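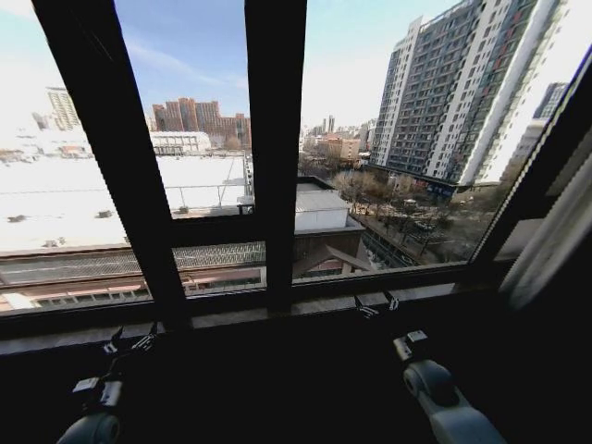 1. 보르누스에서 온 편지

어머니가 돌아가시고 석 달 뒤에 편지가 왔다. 봉투에는 어머니 이름이 적혀 있었고 주소는 예전 집 것이었다. 우체국에서 스티커를 붙여 내 집으로 돌려보낸 모양이었다. 보낸 사람은 아라바 아도, 모르는 이름이었다.

편지는 영어로 한 장이었다. 우시데 항구의 통조림 공장 기숙사에서 어머니와 같은 방을 썼다고 했다. 그때 빌린 돈을 갚고 싶으니 계좌를 알려 달라는 내용이었다. 금액은 823이라고만 쓰여 있고 화폐 단위가 없었다.

어머니가 외국에서 일했다는 말은 들은 적이 있다. 내가 태어나기 전의 일이고, 이 년인지 삼 년인지도 분명하지 않았다. 어머니는 그 시절 얘기를 하지 않았다. 생선을 안 드시는 게 그때 때문이라고 이모가 한 번 말해 준 게 전부다.

나는 편지를 냉장고 옆면에 자석으로 붙여 두고 두 주를 보냈다.

2. 통장

이모는 전화로 아라바라는 이름을 듣고 한참 말이 없었다. 그러더니 어머니 장롱 맨 아래 서랍에 깡통이 있을 거라고 했다. 장롱은 이미 버렸지만 서랍 안에 있던 것은 상자 두 개에 담아 베란다에 쌓아 둔 상태였다. 깡통은 두 번째 상자에 있었다.

안에는 외국 은행 통장 하나와 단추 몇 개, 피딘이라는 상표가 찍힌 바늘 봉투가 있었다. 통장의 마지막 잔액은 3897이었다. 그 바로 윗줄에 823이 빠져나간 기록이 있었고, 어머니 글씨로 작게 '아라바 비행기'라고 적혀 있었다. 날짜는 6월이었다.

그날 저녁에 답장을 썼다. 어머니가 돌아가셨다는 것, 돈은 받지 않아도 된다는 것, 어머니가 그곳에서 어떻게 지냈는지 알고 싶다는 것. 영어가 서툴러서 세 문장을 쓰는 데 한 시간이 걸렸다. 맨 밑에 전화번호를 적었다가 지우고, 다시 적었다.

3. 통화

전화는 한 달쯤 지나서 왔다. 2024년 11월 30일, 점심을 먹고 설거지를 하던 중이었다. 번호가 길어서 안 받으려다가 손을 닦고 받았다.

아라바 아도는 목소리가 낮고 말이 느렸다. 내가 못 알아들으면 같은 문장을 조금 더 크게 되풀이했다. 지금은 보르누스에서 딸네 식구와 산다고 했다. 무릎이 나빠서 밖에는 잘 나가지 않고, 올해 여든이 되었고, 죽기 전에 빚을 정리하는 중이라고 했다. 어머니 말고도 갚을 사람이 10명 있었는데 이제 둘 남았다는 것이다.

나는 전화기를 들고 창가로 갔다. 날이 맑았다. 아파트들 위로 가늘고 긴 구름이 비스듬히 걸려 있었다. 나는 그쪽을 보면서 어머니가 그곳에서 잘 지냈느냐고 물었다.
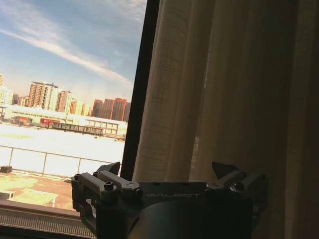
아라바 아도는 잘 지낸 사람은 없었다고 했다. 공장은 추웠고 감독은 나쁜 사람이었고, 네 어머니는 밤마다 남의 옷을 꿰매 주고 푼돈을 받았다고. 그 돈을 모아서 자기한테 준 것이라고. 자기 아버지가 위독하다는 전보가 왔는데 비행기 삯이 없었다고. 네 어머니는 언제 갚을 거냐고 묻지도 않았고, 대신 다시는 이 공장으로 돌아오지 말라고 했다고.

나는 아버지를 만났느냐고 물었다.

만났다고 했다. 나흘을 같이 있었다고 했다.

전화기 너머에서 아이가 뭐라고 소리를 질렀고, 아라바 아도가 모르는 말로 대답했다. 그러고는 다시 계좌 번호를 불러 달라고 했다. 나는 돈은 괜찮다고 했다. 그는 괜찮고 안 괜찮고는 내가 정할 일이 아니라고 했다. 이자를 계산해 보려 했는데 사위가 알려 준 방법과 은행이 알려 준 방법이 달라서 원금에 89를 얹기로 했다고, 그것도 내가 정할 일이 아니라고 했다.

나는 서랍에서 통장을 꺼내 와 번호를 불렀다. 그가 한 자씩 따라 읽었다. 중간에 한 번 틀려서 처음부터 다시 불렀다.

전화를 끊고 나서 남은 그릇을 씻었다. 저녁에는 이모에게 전화해서 어머니가 바느질을 잘했느냐고 물었다. 이모는 네 교복 치마를 누가 줄였겠느냐고 했다.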